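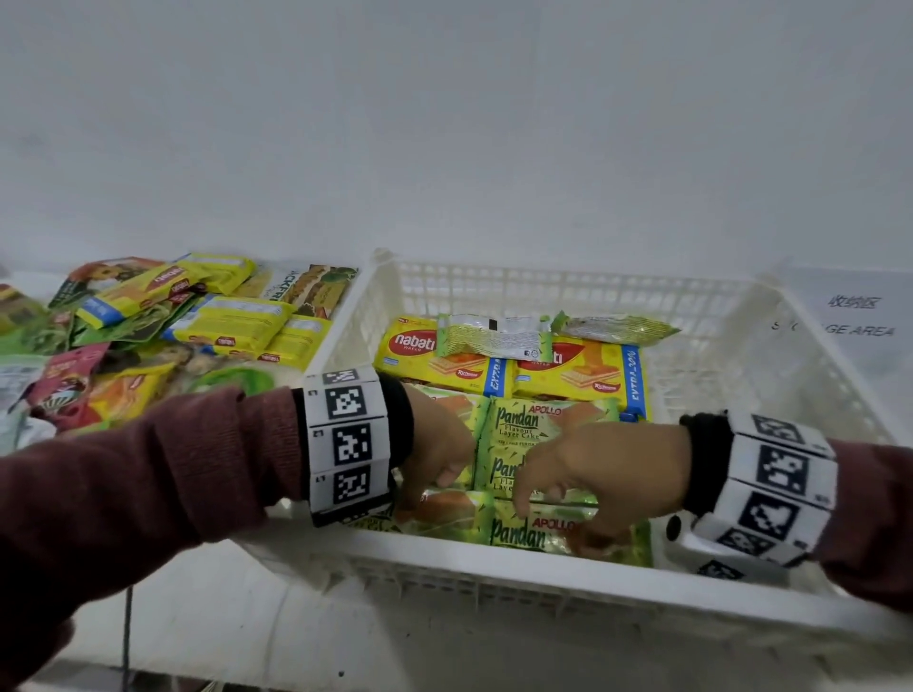
お菓子かごの詰め方と入れ替えの手順

買い置きの個包装菓子は、袋の形がそろわないので棚に直接置くと崩れます。うちでは格子穴のあいた白いプラスチックのかごにまとめ、テーブルの上で詰めてから棚に戻しています。

用意するもの
・側面に穴のあるかご 1個
・ふきん
・油性ペンとマスキングテープ

手順1 かごを空にする
中身を全部出し、底にたまったくずを捨てます。格子の穴に粉が残りやすいので、ふきんの角で押し出すように拭きます。

手順2 期限を見る
袋の裏か端の印字を確認します。残り60日を切ったものは別にしておき、最後に手前へ入れます。読みにくい印字は、テープに月だけ書いて貼っておきます。

手順3 奥にウエハースを置く
nabatiのウエハースのような平たい袋は、奥の壁に沿わせて横に並べます。ロゴの面を上にしておくと、かごを引き出したときに味がすぐわかります。「EXTRA」と書かれた増量タイプも同じ列でかまいません。

手順4 小袋を足す
小さい個包装は、ウエハースの上か後ろのすき間に入れます。底に入れると大きい袋の下に隠れ、期限切れになりがちです。

手順5 中央から手前にケーキ類を入れる
APOLLOのパンダン味レイヤーケーキは中央から手前へ。つぶれやすいので上に物を重ねません。位置を直すときは袋の端を持ち、透明な窓の部分は押さないようにします。同じ味は3個までにして、残りは箱のまま別の棚へ。

手順6 棚に戻す
手順2で分けた袋を手前に足し、縁より高く出ているものがないか見てから戻します。棚板との間は5センチあけておくと、かごを引き出さずに手が入ります。

補足
・チョコレート菓子は夏場だけ冷蔵庫に移します。
・かごが浅い場合、小袋は別の容器にしたほうが取り出しやすいです。
・見直しは月に一度、買い物の前にしています。

関連ページ:乾物の引き出し整理/調味料ラックの掃除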